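Category: House News / Meetings / Bathrooms

Minutes of the shared house meeting, the one that was meant to be short
September 19, 2018 | written up by Naa Wumbei
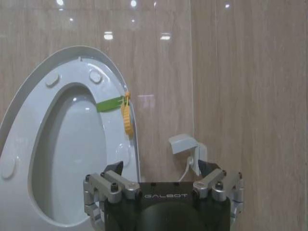 I said I'd do the minutes this time because Kwabena did them in March and they came out as four lines and a drawing of a kettle. So you're getting the long version, sorry! Anything I've got wrong, tell me and I'll fix it.

Present: me (Naa), Kekeli Akolgo, Kwabena Agbeko, Uyên Lò. Fiorella Dal Bello joined by phone from the train and dropped out twice, so if she's quoted as agreeing with something, she probably agreed with the first half of it.

We started late. The kitchen table had Uyên's seed trays on it and we ended up in the front room with Kwabena on the arm of the sofa, which he has been asked not to do (see March).

1. Last time's minutes

Agreed, apart from the kettle. Kekeli wanted it noted that she did return the stepladder, and it was in the hall cupboard behind the ironing board the whole time. Noted.

2. The downstairs bathroom

This was supposed to be item 5, but Kekeli had to leave early and it's the thing we all had opinions on, so up it came.

First, the clip-on freshener. We now have the yellow clip with the green strip on it, hooked over the inside edge of the toilet seat. Kekeli bought it, it's a Vumell, and she got it because the old cage thing under the rim kept falling into the bowl and somebody (me, usually) had to go fishing. She likes that you can see it and you know when it needs changing. Kwabena said he can smell it from the stairs. Uyên said that was sort of the idea, Kwabena. He'd prefer no smell at all, lemon or otherwise, and would like us to just open the window. Fiorella, from the train, said the window sticks.

We went back and forth on this for much longer than I'm going to write down. Where we ended up: the Vumell stays until it's used up, and then we try the unscented one from Katiyar for a month and see if anybody complains. Kekeli will buy it out of the house jar.

There was a side argument over where on the seat it should go. Kwabena thinks it should be down by the hinge, where you don't look at it. Kekeli says it slides if you put it there, she's tried it. Uyên wants it on the right because she cleans left to right and likes to get to it last. It's staying on the right. Please don't move it, and if you take it off to clean, put it back.

Second, the seat itself. It has been wobbling again. Kwabena tightened it in the summer with the Gokstead wrench set and it was fine for a couple of weeks, then it started creeping sideways when you sat down. He thinks the rubber washers are worn out and wants to replace those before we talk about buying a new one. Fiorella thinks we should just get a new one and stop messing about. I looked up the Namon soft-close, which comes in white and would match, but I didn't have the measurements with me and it comes in two lengths, so we'd need those first. Kwabena to do the washers. If it's still moving by the next meeting we buy the Namon and he doesn't get to argue.

Also on the seat, Uyên brought up the round bumper pads on it. She'd like whoever is cleaning to wipe round them properly, as gunk collects at the edges and a quick swipe goes straight over it. She uses an old toothbrush, which lives in the blue cup under the sink and is NOT a spare toothbrush. (Fiorella's cousin, we're all still sorry.)

Third, the wall panels. I do like the beige ones, I think the streaky pattern is nice and it hides a lot, but they're shiny and the cream cleaner leaves a haze. Kekeli has been using just a drop of dish soap in warm water and then a dry cloth, going up and down with the lines instead of in circles. We all agreed to do it her way. The cream cleaner can go upstairs for the bath.

3. Cleaning turns

The chart on the fridge has fallen down behind the fridge. Uyên is making a new one. Same order as before, with Fiorella and Kwabena swapping so that Fiorella isn't on bathrooms the week she gets back. I asked if we could put "floor behind the toilet" on the chart as its own line. It gets missed every time, by all of us, me included. Agreed, with a groan from the sofa arm.

Kwabena asked if emptying the little bin counts as cleaning the bathroom. It does count. It isn't the whole of it.

4. House jar

We have $186 in the jar after the light bulbs and the drain stuff. The water bill came in and it was over $500, which gave everyone a fright until Kekeli pointed out that it covers two quarters because we never got the last one. Split as usual, please pay me by the end of the month. Kwabena has paid already and wanted that minuted, so here it is, minuted.

Washers, the new clip and a pack of cloths come out of the jar. If we do end up buying the seat we'll all chip in for that separately.

5. The stuck window

Carried over from March. Fiorella's friend who does windows can come and look at it, but only in the mornings, and somebody has to be in. I can do most mornings. Until then please don't hit the frame with your hand, it's cracking the paint and it doesn't help. I've put a bit of candle wax on the runner and it moves a little further than it did.

6. Any other business

Uyên: the seed trays will be off the kitchen table once the shelf is up. No date for the shelf.

Kekeli: would like towels hung up after use. She said "any towel, any hook, I'm not picky." Then she left to get her bus.

Fiorella: something about the mailbox key, lost in a tunnel. I'll ask her again when she's home.

Kwabena: wants biscuits at the next meeting. Agreed very fast, he's bringing them.

Me: the lid goes down, please, every time. It's a small room and things fall off that shelf. I've dropped a comb in there myself and I wasn't happy.

Who's doing what

Kekeli: unscented clip, cloths
Kwabena: washers, biscuits, stop sitting on the sofa arm
Uyên: new chart, find a magnet strong enough to hold it
Naa: measure the seat, mornings for the window person, chase Fiorella about the key
Fiorella: ring the friend with a time

Next meeting is when Fiorella's back, in the kitchen if we can get at the table.

Posted in Meetings | 2 comments
Questions about the minutes? Leave Naa a note on the fridge | © 2018 the house | Back to top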